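How to clean and refill your pill boxes

Before you start, empty every compartment and put the tablets back in their own packets. Wash your hands, and choose a table with good light.

Wash the boxes in warm water with a drop of dish soap. Use a soft brush for the corners, where the powder collects. Do not use boiling water – thin plastic can bend and then the lid will not close. Leave the boxes open on a towel overnight.

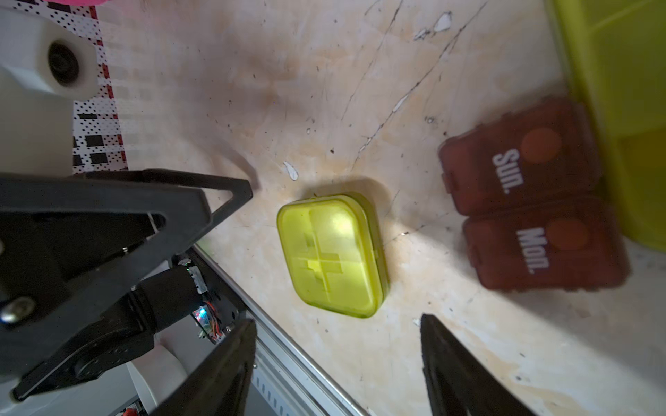
Can I put a pill box in the dishwasher?
It is better to wash it by hand, unless the maker says that the dishwasher is safe.

When all is dry, fill one medicine at a time. Start with the compartment for Sunday and go on in order. Press each lid until it clicks. Some tablets must stay in their foil, so ask your pharmacist first if you are not sure.

Write the refill day on your calendar – I keep mine inside the kitchen cupboard.

Last updated: April
Written by Vasanthi Seneviratne | Contact | © Flinholm | Back to top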